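第4章 手持ち式グリッパーキットの選定と評価

この章で学ぶこと
・手持ち式グリッパーキットの基本構成と、導入前に確認すべき項目
・硬い対象物と柔らかい対象物で、評価の観点がどう変わるか
・貸出サービスを利用する場合の契約上の注意点

4.1 製品としてのグリッパーキット

前章までは、据え置き型のロボットアームを自社で組み上げる場合を中心に扱った。本章では、完成品または半完成品として販売、貸与される手持ち式のグリッパーキットを取り上げる。作業者が手に持って動かし、指先近くに取り付けたカメラで作業の様子を記録する形式のものである。

題材とするのはComwood社の「Trostari」である。このキットは購入と貸出の両方に対応しており、評価の手順を学ぶ教材として扱いやすい。標準の構成には、本体、交換用の指、カメラ固定具、記録用ソフトウェアの利用権が含まれる。指の交換には六角レンチを使う。

カタログに記載された本体の質量は755グラムである。片手で持てる重さだが、連続して使用すると手首への負担は無視できない。評価の際は、短時間の試用だけで判断せず、実際の作業に近い時間で使ってみる必要がある。

確認は、何も把持していない状態から始める。指の開き、左右の指の向き、カメラから見た指先の位置を調べ、作業台の上のどこまで手が届くかを確かめる。台の上に物を置いた場合は、指が対象物に近づく途中でほかの物に触れないかも見ておく。
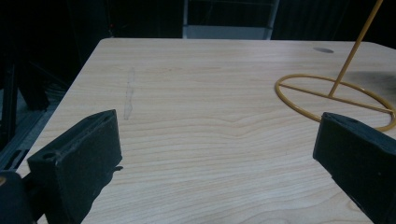
この段階で見落とされやすいのが、指の開き幅と対象物の幅の差である。カタログの最大開き幅は108ミリメートルとなっているが、これは指の先端どうしの距離であり、根元側ではもっと狭くなる。対象物を深くくわえる作業では、根元側の寸法を基準にしなければならない。寸法図が付属しない場合は、販売元に請求するか、借りた実機をノギスで測る。

次に、細い物への対応を調べる。針金や棒のような対象物では、指の面のどこで接触するかによって保持の安定性が変わる。面の中央で挟む場合と端で挟む場合をそれぞれ試し、記録用紙には結果だけでなく接触位置も書いておく。塗装された金属は滑りやすいことがあるため、指の表面に貼る滑り止め材が別売で用意されているかも調べておくとよい。

4.2 柔らかい対象物での評価

硬い物の次は、布や編地などの柔らかい物に進む。柔らかい物は把持によって形が変わり、同じ位置をつかんでも結果がそろいにくい。そのため、成功と失敗の二つに分けるだけの記録では、製品間の差が現れにくい。つかんだ位置、持ち上げたときの垂れ方、離したあとの形を分けて記録する。

布の評価では、次の点を順に確認する。
(1) 布の端を1枚だけつかめるか
(2) 指の隙間や部品の角に布が引っかからないか
(3) 布が指を覆ったとき、カメラの映像に必要な部分が残るか
(4) 指を開いたとき、布が自然に離れるか

(2)については、メッシュや編地のように穴や凹凸の多い生地を必ず含める。平織りの布では問題がなくても、穴のある生地ではねじの頭や部品の縁にかかる場合がある。(3)は黒い指で黒い生地を扱うときに差が出やすい。映像上で境界が判別しにくければ、照明の位置を変えるか、色の異なる指に交換できるかを販売元に問い合わせる。

複数のグリッパーを同じ作業範囲で使う場合は、互いの部品が当たらない位置を先に決める。人の手が近くに入る作業では、合図の出し方も手順書に書いておく。

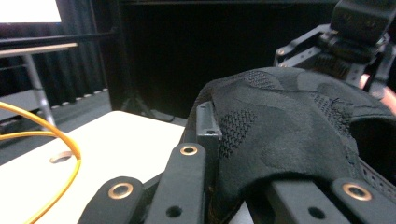 Natalina Paceによれば、布の評価で最も時間を取られたのは把持そのものではなく、条件をそろえる準備だったという。毎回の開始前に布を広げ直し、同じ折り目を作ることにしたところ、評価者による結果のばらつきが小さくなった。一方で、その準備時間を見積もりに入れていなかったため、貸出期間を延長することになった、とも述べている。

4.3 貸出サービスの利用

Comwood社の貸出は2週間を1単位とする。期間には返送にかかる日数が含まれるため、実際に使える日数はその分短い。申込みの前に、次の項目を書面で確かめておく。

・消耗品の扱い(指の表面材、ねじ、ケーブル)
・記録したデータの保存先と、返却後の消去の手順
・破損時の負担額の上限
・延長の申込み期限

データの扱いは特に注意を要する。記録用ソフトウェアの設定によっては、本体側に映像が残ったまま返却される。返却の担当者と記録の担当者が別の場合は、消去を確認した者の氏名を返却票に残す。

演習4.1 自分の職場または実習室で扱う対象物を硬い物と柔らかい物から一つずつ選び、4.1節と4.2節の項目に沿って評価表を作成しなさい。

演習4.2 演習4.1の評価を貸出期間1単位の中で終える日程を組みなさい。準備と返送の日数を必ず含めること。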